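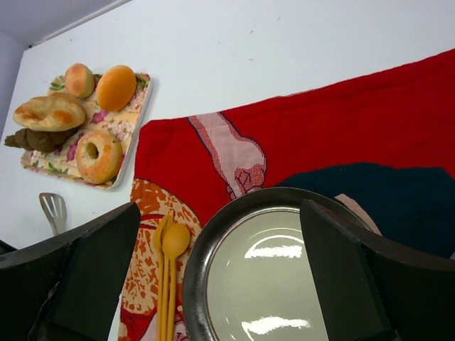
빵 모둠 쟁반과 개인 접시 차리기

Groria 생활교육원 식탁 실무 과정 학습 안내

적용 범위

본 안내는 Groria 생활교육원 Plernby 본원과 Istport 분원에서 운영하는 식탁 실무 과정의 빵 상차림 단원에 적용합니다. 수강생은 실습에 들어가기 전에 전체 내용을 한 차례 읽고, 실습 중에는 해당 항목만 다시 확인하시기 바랍니다. 음료 차리기와 따뜻한 식사 차리기는 별도의 단원에서 다루므로 본 안내에서는 설명하지 않습니다.

빵 상차림은 크게 두 부분으로 나뉩니다. 하나는 여러 종류의 빵을 한데 담는 모둠 쟁반이고, 다른 하나는 먹는 사람 앞에 놓이는 개인 접시입니다. 두 부분은 서로 가까이 놓이지만 다루는 방법이 다르며, 평가 역시 따로 진행합니다. 모둠 쟁반에서는 종류와 높낮이의 배분을 보고, 개인 접시에서는 접시와 포크, 천의 관계를 봅니다.

지난 학기까지 사용하던 안내문에는 쟁반을 식탁의 정중앙에 두도록 되어 있었습니다. 이 규정은 삭제되었습니다. 현재는 앉는 사람의 수와 식탁의 형태에 따라 쟁반을 한쪽으로 치우쳐 놓아도 감점하지 않습니다.

준비물

가. 사각 쟁반. 긴 변이 400밀리미터 이상인 것을 권장합니다. 테두리가 살짝 올라온 것이 좋으며, 무늬의 유무는 묻지 않습니다.
나. 둥근 개인 접시. 스테인리스 스틸 또는 도자기 제품을 사용합니다.
다. 식탁에 까는 천. 단색, 자수, 날염 모두 사용할 수 있습니다.
라. 포크. 개인 접시마다 2개를 준비합니다.
마. 빵을 옮기는 뒤집개 또는 집게.
바. 마른행주와 젖은 행주.
사. 빵. 모양이 서로 다른 것으로 네 종류 이상 준비합니다.

실습실 비품은 수납장 앞의 대여 장부에 이름을 적고 사용합니다. 개인 물품을 가져온 경우에는 바닥이나 안쪽에 이름표를 붙여 두시기 바랍니다. 학기가 끝날 때마다 주인을 찾지 못한 접시가 수납장에 남습니다.

1단계. 식탁 닦기

흰 상판은 얼룩과 부스러기가 쉽게 드러납니다. 젖은 행주로 안쪽에서 바깥쪽으로 한 방향으로 닦고, 마른행주로 다시 한번 닦습니다. 행주를 원을 그리며 문지르면 닦은 자국이 남는 경우가 있습니다. 창을 등지고 서서 상판을 비스듬히 내려다보면 남은 자국을 확인하기 쉽습니다.

오래 사용한 상판에는 닦아도 지워지지 않는 작은 점이나 흠이 있습니다. 수강생이 지울 필요는 없으며, 연마제가 든 세제는 사용하지 않습니다. 눈에 띄는 흠이 있는 자리는 쟁반이나 천으로 덮어도 됩니다.

2단계. 천 깔기

천을 까는 방법은 두 가지를 인정합니다.

첫째는 식탁의 변에 나란히 까는 방법입니다. 천의 아랫변과 식탁의 앞변 사이를 일정하게 유지하고, 양옆의 여백도 맞춥니다. 여러 사람이 나란히 앉는 긴 식탁에 알맞습니다.

둘째는 비스듬히 까는 방법입니다. 천을 대각선으로 돌려 놓으면 상판의 흰 면이 삼각형으로 드러나고, 그 자리에 쟁반을 두기 좋습니다. 한두 사람이 앉는 작은 식탁에서 주로 사용합니다. 붉은색처럼 강한 색의 천은 비스듬히 깔았을 때 면적이 더 넓어 보이므로 쟁반 밑까지 깊숙이 밀어 넣지 않도록 합니다.

그림이 들어간 천은 앉는 사람 쪽에서 그림이 바로 보이도록 방향을 정합니다. 다만 접시가 그림의 일부를 가리는 것은 당연한 일이므로, 그림을 모두 보이게 하려고 접시를 천 밖으로 밀어내지 않습니다.

주름은 손바닥으로 가운데에서 가장자리 쪽으로 밀어 폅니다. 부드러운 천은 모서리가 모이거나 접히기 쉽습니다. 평가 때 감점하는 것은 접시 밑에 들어간 굵은 주름입니다. 가장자리의 완만한 주름은 평가 대상이 아닙니다. 보관하면서 생긴 접힌 선이 뚜렷할 때에는 전날 다려 둡니다.

3단계. 쟁반 놓기

빈 쟁반을 먼저 놓고 빵을 나중에 올리는 순서를 원칙으로 합니다. 빵을 담은 쟁반을 들고 이동하면 둥근 빵이 구르고, 결이 있는 빵에서는 부스러기가 떨어집니다. 주방이 멀어 어쩔 수 없이 담아서 옮길 때에는 둥근 빵만 따로 가져와 마지막에 올립니다.

쟁반은 개인 접시를 놓을 자리에서 손이 닿는 거리에 둡니다. 오른손잡이가 많은 자리에서는 쟁반을 왼쪽에 두고 개인 접시의 오른쪽을 비워 두는 배치가 편리합니다. 음료 잔이 들어올 자리를 미리 남겨 두어야 하기 때문입니다. 왼손잡이가 앉는 자리는 반대로 차립니다. 앉을 사람을 미리 알 수 없는 행사에서는 쟁반을 두 자리 사이에 둡니다.

꽃무늬 쟁반을 사용할 때에는 무늬의 위아래를 확인합니다. 꽃송이가 사방으로 흩어진 무늬는 방향을 따지지 않아도 되고, 줄기와 잎이 한쪽으로 뻗은 무늬는 줄기의 아래쪽이 앉는 사람을 향하도록 합니다. 무늬가 화려한 쟁반 밑에 다시 종이 깔개를 두는 것은 권하지 않습니다.

4단계. 빵 고르기

모둠 쟁반에는 겉모습이 구별되는 빵을 섞어 담습니다. 맛이 달라도 모양과 색이 같으면 손님이 고르기 어렵습니다. 본 과정에서는 다음과 같이 네 갈래로 나누어 연습합니다.

둥근 빵: 윗면이 매끈하고 윤기가 있는 빵입니다. 크기가 다른 것을 함께 쓰면 쟁반에 높낮이가 생깁니다. 윗면에 손자국이 남기 쉬우므로 반드시 옆을 잡습니다.

결이 있는 빵: 크루아상이 대표적입니다. 겹겹의 층이 보이는 면을 위로 하고, 굽은 안쪽이 다른 빵을 감싸도록 놓습니다. 세게 집으면 층이 부서집니다.

고리 모양 빵: 베이글과 도넛이 여기에 속합니다. 가운데 구멍으로 쟁반 무늬가 드러나므로 겹쳐 쌓지 않고 평평하게 놓습니다. 설탕을 입힌 도넛은 다른 빵에 설탕이 묻지 않도록 모둠 쟁반 대신 개인 접시에 올립니다.

꼬인 빵: 꽈배기처럼 비틀어 만든 빵과 울퉁불퉁한 매듭 모양의 빵입니다. 색이 짙은 것이 많아 쟁반의 한쪽 끝에 두면 전체가 정돈되어 보입니다.

견과류나 유제품이 들어간 빵은 별도의 쟁반에 담고 이름표를 세웁니다. 재료를 정확히 알 수 없는 빵은 행사용 상차림에 사용하지 않습니다. 제과점에서 구입한 경우에는 성분표를 받아 실습이 끝날 때까지 보관합니다.

5단계. 쟁반에 담기

담는 순서는 큰 것에서 작은 것으로, 긴 것에서 둥근 것으로 정합니다. 먼저 크루아상과 꼬인 빵의 자리를 잡고, 그다음 베이글을 놓고, 마지막에 둥근 빵을 올립니다. 둥근 빵은 구르지 않게 다른 빵이나 테두리에 기대어 둡니다.

빵과 빵 사이는 뒤집개의 머리가 들어갈 만큼 비워 둡니다. 다만 작은 쟁반에서는 이 간격을 지키기 어렵습니다. 긴 빵의 끝이 테두리를 조금 넘는 것은 가정식 상차림에서는 허용하고, 행사용 상차림에서는 허용하지 않습니다. 빵의 끝이 상판에 직접 닿을 정도라면 쟁반을 큰 것으로 바꾸거나 빵의 수를 줄입니다. 평가 당일에는 어느 기준을 적용하는지 시작 전에 공지합니다.

뒤집개를 사용할 때에는 머리를 빵의 밑면과 나란히 눕혀 천천히 밀어 넣습니다. 살이 있는 뒤집개는 부스러기가 틈으로 빠지므로 쟁반 위에서 가볍게 한 번 털고 나서 옮깁니다. 사용한 뒤집개는 쟁반 곁에 두되 손잡이가 앉는 사람 쪽을 향하도록 합니다. 쟁반의 무늬 위에 올려 두면 기름 자국이 남습니다.

색의 배분도 함께 살핍니다. 짙은 갈색 빵이 한쪽에 몰리면 무거워 보일 수 있으나, 짙은 빵이 하나뿐일 때에는 가장자리에 두는 편이 낫습니다. 밝은 빵끼리 붙어 있으면 크기가 다른 것을 골라 경계가 보이게 합니다. 담기를 마친 뒤에는 의자에 앉아서 한 번, 서서 한 번 확인합니다. 앉은 높이에서는 앞쪽의 높은 빵이 뒤의 빵을 가리는 일이 많습니다.

6단계. 개인 접시 차리기

개인 접시는 천 위에 올립니다. 천을 비스듬히 깔았더라도 접시의 중심은 앉는 사람의 정면에 맞춥니다. 스테인리스 접시는 빛을 받으면 테두리의 물자국과 지문이 그대로 보입니다. 마른행주로 테두리를 감싸 쥐고 돌려 닦은 다음, 행주를 댄 채로 내려놓습니다.

접시에는 빵을 두 개까지 올립니다. 도넛과 둥근 빵처럼 모양이 다른 것을 나란히 두면 좁은 접시에서도 구분이 됩니다. 윤기가 있는 빵을 설탕을 입힌 빵에 바짝 붙이면 설탕이 옮겨 붙으므로 사이를 조금 띄웁니다.

포크는 접시 밖에 가지런히 놓는 방법과 접시 위에 걸쳐 놓는 방법이 있습니다. 접시 위에 걸칠 때에는 갈래가 위쪽을 향하게 하고, 손잡이는 앉는 사람 쪽으로 둡니다. 두 포크를 모두 비스듬히 두는 경우 방향이 완전히 같지 않아도 됩니다. 하나는 개인용이고 다른 하나는 나누어 먹을 때 쓰는 것이므로, 두 포크가 서로 얽히지 않는지만 확인합니다.

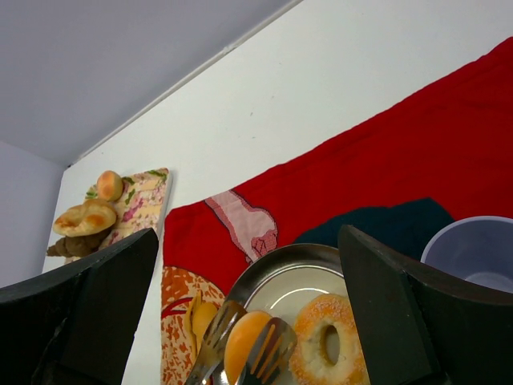 Jordan Sowerby는 포크를 빵 위에 걸치는 방식에 대하여 다른 의견을 냈습니다. 윤기 나는 빵의 표면에 갈래 자국이 남을 수 있으므로 포크는 접시의 빈 곳이나 천 위에 두어야 하며, 걸쳐 놓기는 손님이 앉기 직전에만 허용하는 것이 옳다는 것입니다. 또한 설탕을 입힌 도넛에 포크를 걸쳐 두면 집어 드는 순간 설탕이 천에 떨어져, 색이 짙은 천에서는 유난히 눈에 띈다고 지적했습니다.

교육원은 이 의견을 일부 받아들여 다음과 같이 정리했습니다. 가정식 상차림에서는 포크를 빵 위에 걸쳐도 됩니다. 행사용 상차림에서는 포크를 접시 밖 천 위에 놓습니다. 접시를 차린 뒤 손님이 앉기까지 시간이 길어질 것으로 예상될 때에는 상차림의 종류와 관계없이 접시 밖에 놓습니다.

Rigoberto Cárdenas는 개인 접시에 포크를 두 개나 둘 필요가 있는지 물었습니다. 빵을 손으로 먹는 손님이 대부분이라면 하나로 충분하다는 취지입니다. 본 과정에서는 나누어 먹는 상황을 함께 연습하기 위해 두 개를 기준으로 합니다. 각 가정에서는 형편에 맞게 줄여도 무방합니다.

7단계. 곁들임 놓기

얇게 썬 과일을 곁들일 때에는 빵과 직접 닿지 않게 합니다. 과일의 물기가 빵 밑면에 스며들면 식감이 떨어지고, 천에도 얼룩이 생깁니다. 바나나는 먹기 직전에 썰고, 레몬이나 오렌지는 썬 뒤 종이 위에 잠시 올려 물기를 뺍니다.

실습에서는 과일 모형을 사용해도 됩니다. 모형은 물기가 없으므로 접시 곁의 천 위에 바로 놓을 수 있으나, 실제 과일을 낼 때에는 작은 그릇에 담습니다. 모형과 실제 음식을 한 상에 섞어 차리지 않습니다.

잼과 버터는 뚜껑이 있는 작은 그릇에 담아 쟁반과 개인 접시 사이에 둡니다. 잼 숟가락은 그릇 안에 꽂아 두지 않고 받침 위에 올립니다.

8단계. 마지막 점검

다음 항목을 차례로 확인합니다.

쟁반의 테두리에 부스러기나 기름 자국이 없는지 봅니다.
빵을 하나 들어 냈을 때 옆의 빵이 구르지 않는지 확인합니다.
접시 밑에 굵은 주름이 들어가지 않았는지 손끝으로 더듬어 봅니다.
포크의 손잡이가 식탁 밖으로 나가지 않았는지 봅니다.
뒤집개와 집게가 손이 닿는 곳에 있는지 확인합니다.
사용하지 않는 물건은 모두 수납장으로 돌려보냅니다.

쟁반의 무늬가 빵에 모두 가려졌다면 빵을 한 개 덜어 냅니다. 특히 큰 꽃송이가 있는 쟁반은 그 부분을 비워 두었을 때 빵의 윤곽이 잘 보입니다. 반대로 무늬가 작고 고른 쟁반은 빈 곳을 따로 남길 필요가 없습니다.

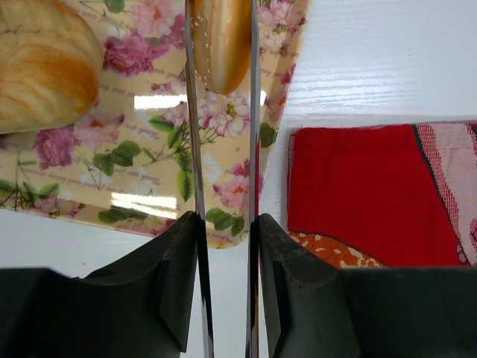
모란과 장미 무늬의 크림색 사각 쟁반

쟁반과 천의 관리

인쇄 무늬가 있는 쟁반은 부드러운 스펀지와 중성세제로 씻습니다. 거친 수세미를 쓰면 광택이 먼저 없어지고, 이어서 무늬가 흐려집니다. 둥글게 처리된 모서리와 올라온 테두리 안쪽에는 설탕과 기름이 끼기 쉬우므로 면봉이나 천으로 한 번 더 닦습니다. 물에 오래 담가 두지 않으며, 씻은 뒤에는 세워서 말립니다. 쟁반을 포개어 보관할 때에는 사이에 얇은 종이나 천을 끼웁니다.

붉은 천은 첫 세탁 때 물이 빠질 수 있으므로 반드시 단독으로 세탁합니다. 자수가 있는 천은 뒤집어서 세탁망에 넣고, 날염한 천은 무늬가 있는 면을 피하여 안쪽에서 다립니다. 잼이 묻었을 때에는 문지르지 말고 숟가락 등으로 걷어 낸 다음 찬물로 두드려 닦습니다. 설탕은 털어 내면 되지만, 젖은 행주로 먼저 닦으면 섬유 사이에 녹아 끈적임이 남습니다.

스테인리스 접시와 포크는 씻은 즉시 물기를 닦습니다. 수납장에 넣을 때 포크는 갈래의 방향을 맞추고, 접시는 같은 크기끼리 모읍니다.

자주 나타나는 문제

둥근 빵이 자꾸 굴러 자리를 벗어나는 경우
밑면이 고르지 않은 빵입니다. 방향을 조금씩 돌려 가며 가장 안정된 면을 찾습니다. 그래도 움직이면 큰 빵 사이에 끼우거나 개인 접시로 옮깁니다. 밑면을 칼로 깎아 내는 방법은 사용하지 않습니다.

쟁반이 복잡해 보이는 경우
무늬와 빵의 색이 함께 많아졌을 때 나타납니다. 빵의 종류를 줄이기보다 같은 계열의 빵을 가까이 모아 봅니다. 그다음에도 복잡하면 쟁반을 무늬 없는 것으로 바꿉니다.

천과 쟁반의 색이 어울리지 않는 경우
쟁반 무늬에 들어 있는 색 가운데 하나를 천의 색으로 고르면 무난합니다. 분홍과 자주 계열의 꽃무늬에는 붉은 천이 어울리고, 잎의 초록에 맞추어 초록 천을 써도 됩니다. 색이 맞지 않는 천밖에 없을 때에는 쟁반과 천을 겹치지 않게 떼어 놓습니다.

크루아상의 부스러기가 계속 떨어지는 경우
옮기는 횟수를 줄이는 것이 유일한 방법입니다. 자리를 정하고 나서 한 번에 놓습니다. 이미 떨어진 부스러기는 마른 붓으로 쓸어 냅니다.

개인 접시가 비좁은 경우
빵을 한 개만 올리고, 나머지는 모둠 쟁반에 둡니다. 접시의 테두리에 빵이 걸터앉은 상태는 감점합니다.

실습 운영

실습은 오후 2시에 시작하며, 한 반의 정원은 12명입니다. 수강생은 두 사람씩 한 조가 되어 한 사람은 모둠 쟁반을, 다른 사람은 개인 접시를 맡습니다. 한 차례 차린 뒤에는 역할을 바꾸어 다시 차립니다. 조는 당일 현장에서 정합니다.

빵은 교육원이 준비합니다. 구입처는 Plernby 본원의 경우 Espinoza 제과점이며, Istport 분원은 분원에서 따로 공지합니다. 음식 알레르기가 있는 수강생은 신청서의 해당 칸에 기재하고, 실습 당일 지도 교사에게 다시 한번 알려 주시기 바랍니다.

평가는 10월에 실시합니다. 평가 항목은 모두 14개이고, 항목별 배점표는 실습실 게시판에서 확인할 수 있습니다. 천 까는 방법과 쟁반의 위치는 수강생이 스스로 정하되, 평가자가 이유를 물으면 간단히 답할 수 있어야 합니다. 재평가를 희망하는 수강생은 결과를 받은 뒤 접수처에 신청서를 제출합니다.

뒷정리

남은 빵은 종류별로 나누어 종이봉투에 담습니다. 설탕을 입힌 빵은 반드시 따로 담습니다. 손님상에 올랐던 빵은 모둠 쟁반으로 되돌리지 않습니다.

정리는 차린 순서의 반대로 진행합니다. 포크와 접시를 먼저 거두고, 쟁반을 비우고, 천은 네 모서리를 가운데로 모아 부스러기가 쏟아지지 않게 들어 올립니다. 천은 개수대가 아니라 쓰레기통 위에서 텁니다. 상판을 닦은 다음 대여 장부에 반납 표시를 하고 지도 교사의 확인을 받습니다.

파손된 비품이 있으면 장부의 비고란에 품목과 상태를 적습니다. 작은 흠이나 무늬의 벗겨짐도 적어 두시기 바랍니다.

관련 단원
음료 잔의 배치와 옮기기
천 접기 기초
따뜻한 식사 차리기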